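Orach Opens Equipment Planning Program for Small and Mid-Size Laundries

Planning kit and shared purchase terms available to member sites starting in July

Orach, the purchasing cooperative for independent commercial laundries, today announced a planning program for members that are considering automated handling equipment for the first time. The program covers site review, budgeting, a supervised trial period and group pricing on grippers, arms and spare parts. It is open to any member site with fewer than 200 employees.

The cooperative began work on the program after a survey of its members last year. Many sites said they had received quotes for robotic folding or sorting cells but could not compare them. Some quotes included installation and training. Others listed the arm alone and left out fingers, guarding, floor work and the first year of service.

"We had two quotes on the desk for what sounded like the same machine, and one was nearly double the other," said Zbigniew Domański, plant manager at Fullard Linen Service, one of the pilot sites. "It took us a month to work out that the cheaper one didn't come with anything on the end of the arm."

Under the program, members fill out a standard worksheet before they ask for a quote. The worksheet asks for the types of goods handled, the containers they travel in, table heights, shift patterns and available power. Suppliers taking part have agreed to quote against the worksheet line by line, with tooling, freight, training and service shown separately.

The worksheet runs to 2 pages. Orach staff will review completed copies at no charge and return them with comments.

Containers and tabletops receive more space in the worksheet than members may expect. Pilot sites found that a gripper chosen for the goods alone could have trouble with the walls and rims of the baskets already in use, and replacing baskets across a plant is a cost that rarely shows up in an equipment budget.
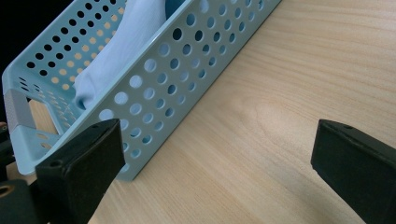 Open gripper fingers at a perforated basket holding light blue fabric.

Members can borrow a hand-held gripper tool before committing to a full cell. The tool uses two fingers and lets staff work through their own tasks at their own tables. Loans run for two weeks, and the site pays return shipping only. Orach has set a planning figure of $1,412 per set for replacement fingers and mounting hardware, and recommends that each site budget for one spare set per cell.

"The arm is the part everybody looks at, but the small parts and the hours decide whether the budget holds," said Mirjana Nedeljković, director of purchasing at Orach. "We ask sites to put down 600 staff hours for the first year. That covers training, layout changes and the days when the cell is down and people go back to doing the job by hand. If they use less, good."

The program does not require members to buy. Sites that complete the worksheet and the loan period can stop there and keep the review for later use. Those that go ahead may order through Orach or directly from a supplier at the same listed terms.

Piltik, which supplies end-of-arm tooling, and Šindelář, which builds tables and guarding, are the first two suppliers to sign on. Talks with others are under way – the cooperative expects to add at least one service contractor before the end of the year.

"A clear request saves us a site visit, sometimes two," said Cirilo Zepeda, sales engineer at Piltik. "If I know the basket and the table going in, I can quote fingers that fit."

Orach will hold an online briefing for members at 10 a.m. on the opening day of the program, with a recording posted afterward in the member library. Bushra Mirani, who led the pilot, will go over the worksheet and take questions on leasing, depreciation and phased purchases.

Loan requests will be filled in the order received. Sites planning a purchase in the current budget year should send their worksheets early and note the date by which they need a firm quote.

About Orach

Orach is a member-owned purchasing cooperative serving independent laundries, linen services and garment care plants. It negotiates terms on equipment, chemicals, textiles and freight.

Media contact: Everaldo Brito, Communications, Orach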